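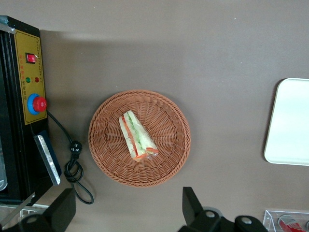 Pre-Season Rink Check, Holroyd Ice Arena
Walked on August 21, 2018 by Elibariki Sang (your rec league goalie rep, still sore from summer skate)

Okay, so this is the same checklist we used in March, with my comments under each line. I did the whole loop on foot with a flashlight and a very large coffee. OK means OK, FIX means it has to be done before the first puck drops, and WATCH means I'm going to keep bugging people about it.

ICE AND BOARDS

1. Ice depth checked at all marked spots: OK
Nice and even, even in the corner by the penalty boxes, where it used to get so thin you could just about read the paint. Whoever has been babying that corner, thank you!

2. Dasher boards tight, no gaps or raised screws: FIX
Two screws are sticking out on the visitors' side, right at knee height. I caught my sweatpants on one, so I can promise you they're real. The kick plate behind the far net is also starting to curl at the seam.

3. Glass seated, no cracks: WATCH
There's a chip low down on the pane next to the scorekeeper. It hasn't grown since March (I put a dot of marker at the end of it back then and it's still sitting right on the dot). The pane rattles more than I like when you lean on it, though.

4. Gates latch from both sides: FIX
Home bench gate, again. You have to lift it and shove. I've seen a kid go backward through that thing on a line change and I don't want to see it twice.

NETS

5. Frames straight, no sharp edges: OK
Both got fresh paint over the summer and they look great.

6. Mesh and lacing: FIX
There's a hole at the top left of the south net big enough for a puck. As a goalie I would love to leave it there and argue every goal, but fine, lace it up.

7. Pegs and peg holes clean: WATCH
The Fornar pegs are holding up, but one hole was packed with slush and the net popped off when I barely bumped it. Please clear them before every game, especially the late ones.

BENCHES AND LOCKER ROOMS

8. Rubber flooring flat, no curled edges: FIX
The mat outside room 3 has a lip on it now. I tripped. Nobody was around, luckily.

9. Showers, drains and lights: OK
Drains are running, lights all come on. The hook situation in room 2 is still sad, but that isn't a safety item, so I'll complain about it somewhere else.

10. Exits clear and unlocked from inside: FIX
The back door was half blocked by stacked goal pads for the little kids' program. I moved them myself. They need a real home, and the hallway isn't it!

FIRST AID AND EMERGENCY

11. First aid kit stocked: WATCH
Plenty of tape and bandages, but down to one cold pack. Order a box. We go through those like popcorn.

12. Defibrillator status light and pads: OK
Status light is good and the pads are in date. The cabinet sign has fallen off, so if you're new, it's on the wall left of the skate shop counter.

13. Occupancy sign posted: OK
Says 207 for the upstairs viewing room, and I can read it from the stairs.

14. Contact list by the phone: FIX
Still has the old manager's cell number on it. I wrote the front desk extension on a sticky note for now.

Send me a message when a FIX is done and I'll come by and recheck it with my skates on. The gate and the exit come first, please. Mesh can wait until the night before the Flerketano game, and I'll bring the lacing cord.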